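Moving from classical piano to jazz at 40-something – where do I start?
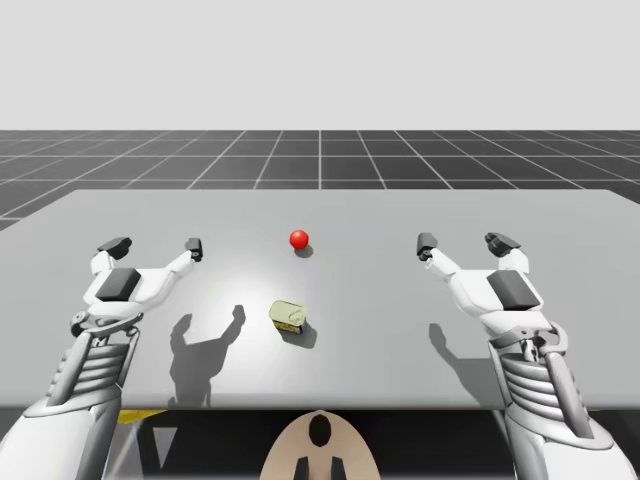 Girnalow Music Forum – Keys & Piano Section

posted by pedalnotes, 4/16/21

Hi all, long-time reader, first proper post. I did my classical grades as a teenager, got to grade 6, stopped, had kids, and came back to it a few years ago when we inherited my aunt's upright. I can read more or less anything you put in front of me if you give me a week. What I can't do is play a single bar that isn't written down.

My daughter gave me a trio record for Christmas and I've hardly listened to anything else. I want to be able to do that, or at least a wobbly version of it at home with the door shut. I bought a big fake book (the Swanson one, spiral bound, weighs as much as a cat) and opened it at a tune I know well. One line of melody and some letters on top. I played the melody, then I played the chords in root position with my left hand, and it sounded like a hymn with a headache.

So do I learn all the scales and modes first and then the tunes? Or just tunes? And is it worth paying for lessons at this stage? There's a teacher near me who does jazz but he's half as much again as my old one. I've got maybe forty minutes most evenings.

Thanks in advance!

Maxence Jacquet
Tunes, tunes, tunes. I came over from classical as well, a bit older than you, and I wasted the best part of two years on modes. I could play you the Lydian in every key and I still couldn't get through a blues without stopping.

What got me going was left-hand shells. Take your tune and for each chord play only the root and the seventh, or the root and the third. Two notes, that's all. It'll sound bare for a few days and then you'll start hearing where the notes want to go, the seventh of one chord sliding down to the third of the next. Once that feels easy, drop the root and play the third and seventh by themselves with the melody on top. That's most of the sound you're hearing on your trio record, when the bass player is looking after the bottom.

Pick one tune with lots of two-five-ones in it and stay on it for a month. I did "Autumn Leaves" like everyone else does. Sing the melody while you play the shells, even if you sing as badly as I do. Then try changing the rhythm of the melody without changing any of its notes, which is already improvising if you ask me, and a lot less frightening than a blank chorus.

And copy things off records! By ear, on the piano, no paper. Four bars is plenty. My first one was a little turnaround that lasts nearly 6 seconds and I was on it for a fortnight. You'll be cross with it and then one evening your hand will just know it.

On lessons I'd say yes, but you don't need one every week. I went once a month from November to the summer and it suited me, as I had time to actually do the homework in between. Ask him to listen to your time before anything else. Us classical lot tend to rush the ends of phrases and hang about at cadences, and you can't do that with a drummer.

Feel free to message me if you get stuck on the shells – I've still got my handwritten sheets somewhere and can type them up.

felura_keys
get an app with backing tracks and play along, start it slow. 121 bpm is too fast to begin with whatever the record does, i do everything at 70 first. metronome on two and four

also the swanson book has a wrong chord or two in it so if something sounds off trust your ears

Zodilness
I'm going to disagree a bit with Maxence about scales. You don't need all the modes but do learn your major scales and your dominant sevenths in all twelve keys, five minutes at the start of each session. You probably have the majors under your fingers from your grades anyway, so it's only a matter of starting them from different notes.

Root position is why your left hand sounds like church, by the way. Keep it around middle C and move as little as you can between chords.

Which record was it?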